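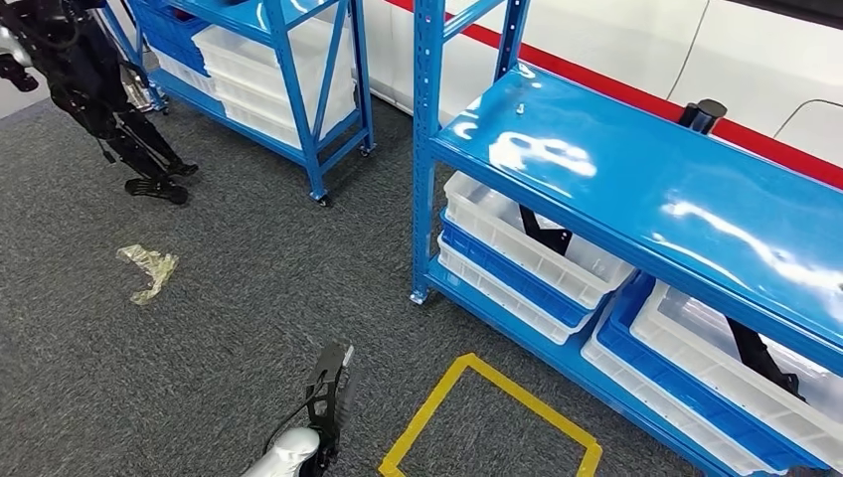
Prirberg Rolling Bin Shelf, Blue

A steel shelving unit for workshops, stock rooms and classrooms where things get moved more than once a week. The uprights are slotted down their full length, so shelves can be set at the height your bins need and changed later with a screwdriver and a wrench.

The finish is a gloss blue powder coat. It wipes down with a damp cloth. Fine scratches will show under strong overhead lights, so put a mat on the top shelf if you plan to use it as a work surface.

Size and load
Width: 900 mm
Depth: 435 mm
Load per shelf: 70 kg, evenly spread
Base: casters or fixed feet, chosen when you order

Casters or feet?
Casters roll well on hard floors and short-pile carpet. Empty the top shelf before moving a loaded unit, and push from the end – pulling from the side can rack the uprights. Fixed feet are the better choice for a unit that stays against a wall. The two bases use the same uprights, so you can change over later with the Metov base kit (sold separately).

Bins
Bins are not included. Our Bai stacking bins come in white, blue and clear, and the colors can be mixed in one stack. Keep the heaviest bins on the lower tier.

Assembly
The unit ships flat. Allow one person and an open patch of floor. Fit the side braces before you tighten anything, then check that the frame stands square. Spare screws are in the small bag taped to the bottom shelf.

Delivery
Ships from our Drarnley warehouse in 4 working days. For orders of several units, or a shelf layout for your room, ask for Chunhua Lei on the sales desk.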